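Gripper comparison, minutes of the March meeting
Minutes taken by Telmo Alcaraz (me again, so blame me for the spelling)

We started late. The Lekarville people couldn't get their sound to work, and once they could, we all talked at once for a bit. The notes from last time were accepted with one fix: I had written that the Peten arm dropped 72 picks in the February run. It was 72 picks that needed a second try, and the drops were a separate column. Sorry, Peten fans!

1. Where the comparison stands

The hand-held side has 813 picks logged and labeled. The Carretero gripper on the Peten arm has 400, and we agreed to keep it there until the wrist cable is replaced (it tugs when the arm reaches left, and I don't trust anything from the last batch). I'd like the two sets to match before anybody draws a chart. There was grumbling, but we left it at that.
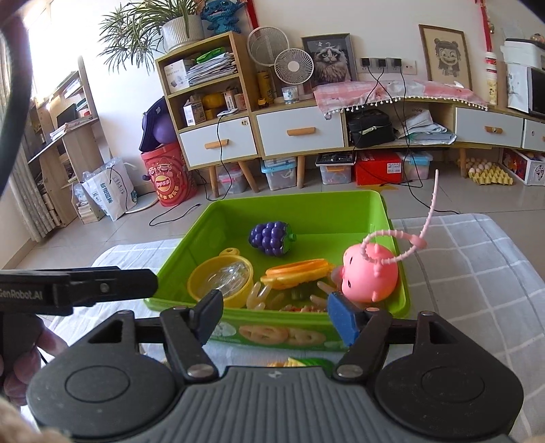 2. Bin tasks with the hand-held gripper

I talked about finger pads for longer than I was supposed to. My feeling is that we should be logging which finger touches the toy first, and I keep going back through the wrist camera views to work it out by eye. Having one blue pad and one dark one makes that so much easier, because I can tell left from right at a glance even when the fingers are down among the toys. So I asked for the same color split on the Carretero fingers, and everyone said yes, which never happens. We also went over the object list for the green bin. The grapes and the pig stay in. The long pink beaded string was the big argument: I love it as a test, Lekarville wants it out of the first round and saved for a "tangly things" set of its own. We're doing it their way for now (I'm still a little sore about it). The round yellow lid with the clear dome stays, with the ring tab scored as its own grasp.

3. Controllers

The Grastunov controller is back from repair and the closing speed can finally be set per task. We'll start at the slow setting for soft toys and leave the rest alone. Question from the Lekarville end about whether force readings get saved on every close or only on a good grasp. I didn't know. I'll find out.

4. To do

Me: matching pads for the Carretero fingers, the force log question, and a cleaner object list.
Peten bench: new wrist cable, then 100 picks as a check before the real count starts again.
Lekarville: write up the tangly set, string included, and send it to everybody and not only to me.

Next meeting in April, same time, and please test your microphones first.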